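Changes to the kitchens and cloakrooms at Brakell House

The work on the ground floor is finished and both kitchens are open again. Thank you for putting up with the single kettle through March. A few things now work differently, so please read this through before you next come in.

The old vending machine has gone and will not be replaced. Hot drinks are free from the counter in the Oson room between 8.30 and 4.30. Outside those hours you can use the kettles, but you will need your own tea and coffee.

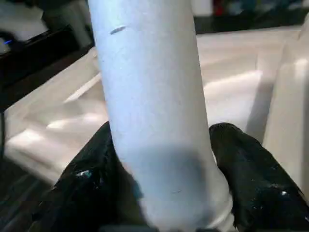
Cups and mugs

Paper cups are still there for visitors. Staff are asked to bring a mug from home or take one from the cupboard by the sink. We got through far more cups than we planned for last winter, and the Lavoie order has been cut to 42 sleeves for the year. When they run out early we have to buy from the shop on the corner at nearly twice the price.

If you take a mug from the cupboard, wash it and put it back the same day. Mugs left on desks over the weekend will be collected and put through the dishwasher, and we can't promise that yours will come back to you.
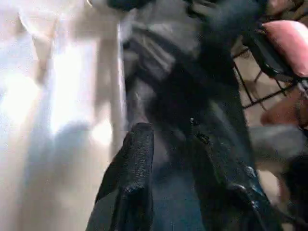
Building Services, Brakell House

Coats and lost property

The cloakroom by the side door now has 88 hooks, up from 30. Please use them. Coats on the backs of chairs in the Oson room have been getting in the way of the trolley, and the fire officer mentioned it at the last visit.

Anything left behind goes into the lost property cupboard next to the post room and is kept for three months – after that it goes to the charity shop. Gloves and scarves make up most of it at the moment. There is also a good umbrella with a green handle and a child's lunch bag.
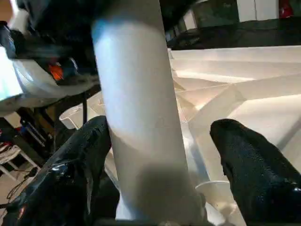

Keys, glasses and phones are not kept in the cupboard. They are held at the front desk, and you will be asked to describe the item and sign for it.

Recycling

Sisix has taken over the waste collection. Food scraps go in the small caddy, and cans and plastic bottles go together in the large bin by the back door. Used paper cups have a separate tube beside the counter. Empty them first, take off the lid and drop them in upright – lids go in with the plastics.
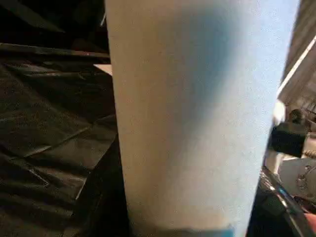

White cup with a blue band near the bottom

The bins are emptied before 7 in the morning. If one is full during the day, ring the front desk on extension 3 and someone will swap it over.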